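We use cookies to remember your preferences. By browsing on you agree to our cookie policy. Accept | Settings

Marine cargo cover gets a simpler claims form at Arinport Mutual

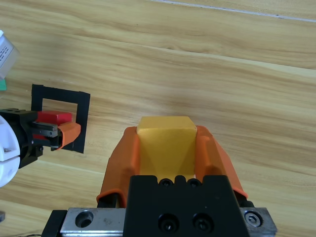
Arinport Mutual – Cargo & Inland Transit Team

January 29, 2019 | By the Cargo Desk

I've been wanting to share this one for months, so bear with me if I run on a little! Starting in April, our small-shipper cargo policyholders will file claims on a form that's 2 pages long. The old one was 16 (yes, I've filled it in myself, and no, I didn't enjoy it).

The new form goes first to the 1481 businesses we insure through our Dulton and Vurnon offices. If you ship with us under an open cover policy, you'll keep the same limits and the same deductible – only the paperwork changes. You'll still need your bill of lading and a survey report for anything damaged in transit, but you can send both by email now.

We tried it out with 12 policyholders last fall, mostly food importers and furniture people, and they told us plenty. The box for packing details was way too small, so we made it bigger. They also wanted the deadline for notice of loss on page one, and that's where you'll find it.

Brokers can ask the Dulton office for a sample copy. Old forms already in the mail will be accepted through the end of April.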